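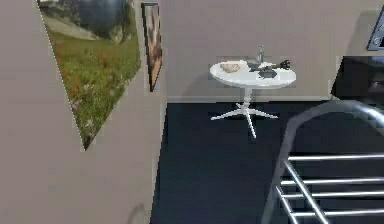 Weißer Säulentisch mit mehreren Gegenständen in der Simulation, rechts vorn das Treppengeländer.

Drucken | Per E-Mail senden

Aufräumen mit dem Roboter: Aufgaben in der Simulation richtig stellen

Stand: 22. Juni 2025

Kann eine Maschine heute ein Wohnzimmer aufräumen? In Teilen. Einen bekannten Gegenstand von einem bekannten Tisch zu nehmen, gelingt oft. Ein ganzes Zimmer ohne Hilfe in Ordnung zu bringen, gelingt selten. Wer den Stand selbst prüfen will, braucht dafür keine Hardware. Diese Anleitung beschreibt den Ablauf mit der Simulationsumgebung Torno und der Wohnung Nalberg.

Vorbereitung

Laden Sie die Wohnung Nalberg und setzen Sie den Roboter auf die Startposition im Wohnraum. Schalten Sie die Physik erst ein, wenn alle Gegenstände geladen sind. Sonst rutschen kleine Teile von der Tischplatte, bevor die Aufgabe beginnt.

Schritt 1: Die Aufgabe eingrenzen

»Räum das Zimmer auf« ist als Auftrag zu ungenau. Schreiben Sie auf, welcher Gegenstand bewegt wird, wo er liegt und wo er am Ende liegen soll. Beginnen Sie mit dem runden Tisch. Die Flasche ist ein guter erster Kandidat: Sie steht aufrecht und lässt sich von der Seite greifen. Flache Gegenstände sind deutlich schwerer, weil der Greifer kaum darunter kommt. Heben Sie sich diese für später auf.

Schritt 2: Das Ziel festlegen

Als Ablage eignet sich eine waagerechte, freie Fläche. Polster sind ungünstig — was darauf abgestellt wird, kippt leicht. Lassen Sie für den ersten Durchgang großzügige Toleranzen zu und verengen Sie den Zielbereich erst, wenn der Ablauf stabil ist.

Schritt 3: Den Fahrweg prüfen 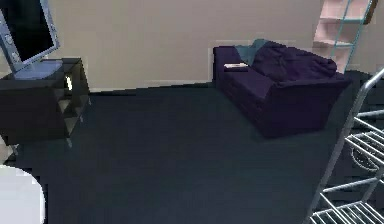
Lassen Sie die Strecke vom Tisch zum Sofa zunächst ohne Last abfahren. Offener Boden ist für die Planung kein Problem. Schwierig wird es an Geländern und Gestellen mit schmalen Stäben, deren Zwischenräume der Tiefensensor leicht als freien Raum deutet. Erhöhen Sie dort den Sicherheitsabstand.

Schritt 4: Wiederholen und auswerten

Starten Sie 400 Durchläufe mit leicht veränderten Startpositionen. Torno erlaubt bis zu 1.000 in einer Serie, für einen ersten Eindruck ist das aber nicht nötig. Werten Sie Greifen, Fahren und Ablegen getrennt aus. Eine einzige Erfolgsquote verdeckt, an welcher Stelle es hakt.

Häufige Fehler

Der Greifer schließt zu früh: Rücken Sie den Anfahrpunkt näher an den Gegenstand.
Der Roboter bleibt vor dem Tisch stehen: Prüfen Sie, ob der ausladende Fuß als Hindernis zu groß angelegt ist.

Gute Werte in der Simulation lassen sich nicht direkt auf eine echte Wohnung übertragen. Reibung, Licht und nachgiebige Materialien verhalten sich dort anders. Die Übertragung auf ein reales Gerät behandelt der zweite Teil, der im Dezember erscheint.

Drucken | Per E-Mail senden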